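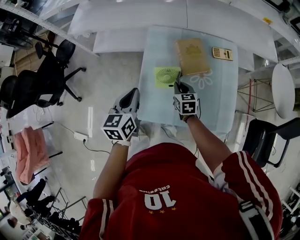 Fan, book, calculator. The desk is down to three things and I'm told that's one too many.

1/ Friday, July 7, 2023, and I have been put in charge of desks. I didn't apply. I said "somebody should do something about the desks" in a room with other people in it, and apparently that counts as an application.

2/ The rule, as laid down by Friederike Fröhlich in an email with the subject line "Surfaces": two objects per desk at the end of the day. Monitors don't count. Mugs do. She has thought about mugs more than I would like.

3/ So, the blue table. I'm starting there because it's small and it has a white flower outline printed on it, and I feel a table that cheerful ought to be seen.

4/ Before today it had a layer of stuff on it going back to January. I found a receipt from Zondmont for a lamp we don't own. I found the warranty for the lamp. If you have the lamp, please get in touch, you're covered for 8 more months.

5/ Object one: the fan. Light green, square, handheld, round white grille. I'm fond of it. It's July, the air conditioning in this building is a rumor, and I've seen grown adults schedule meetings around who has the fan.

6/ Aigars Juška says a handheld fan belongs in a drawer. Aigars sits by the window. I'll be taking his views on airflow under advisement.

7/ Object two: the book. Tan hardcover, a faint gold emblem on the front that I've been squinting at all morning. It has lived here longer than I have. I asked the group chat whose it was and got 5 thumbs-ups, which isn't an answer to that question.

8/ Object three: the calculator. Beige, with dark keys and a tiny display strip, like something you'd find in a bank in a movie. Everybody has a calculator on their phone. Everybody still walks over to borrow this one, because pressing real keys makes you feel like your expenses are under control.

9/ You see my problem. Two objects allowed. Three objects, all of them with supporters.

10/ Options considered so far: put the calculator on top of the book and call it one object. Friederike replied "no" in under a minute. She didn't even capitalize it.

11/ Option two: the round white side table by the wall. It has a red and black wire base and it's nobody's desk, so technically the email doesn't cover it. I raised this. I was asked whether I was "looking for loopholes." I was standing next to one!

12/ Option three: the metal wire cart. No. The cart is where things go to be forgotten. I put a perfectly good stapler on the cart in spring and we've had no word from it.

13/ A short aside about the pink towel on the chair frame. It isn't on a desk. It isn't in the email. Three separate people have messaged me about it today anyway. I do desks, folks. For towels you'll need a different idiot.

14/ Same goes for the power strip on the floor. Yes, I know it's on the floor. Floors are a whole other subject line and I'm not going to be the one who says "somebody should do something" again.

15/ Update after lunch: Trương (the noodle place, for those asking, and yes, get the one with the pickled greens) has restored my spirits. I came back ready to be ruthless.

16/ I was ruthless for 30 seconds. Then I opened the book and read two pages standing up. It's about harbors. It's pretty good. There's a Finum tea bag wrapper at page 8 that somebody was using as a bookmark, so now I also feel like I'm evicting a reader.

17/ Aigars has proposed a vote. Aigars always proposes a vote when he's sure of the result. Fan in the drawer, book and calculator stay. I've pointed out that the drawer is full of Praker catalogs and he's pointed out that this is also my department now.

18/ To the person asking if I could simply take the book home and read it: I thought of that at post 16 and was hoping to get there without witnesses.

19/ Decision: fan stays, calculator stays, book comes home with me for the weekend "for storage." If it's yours, the wrapper is still at page 8. I've moved my own bookmark in behind it.

20/ Friederike has just sent a new email. The subject line is "Chairs."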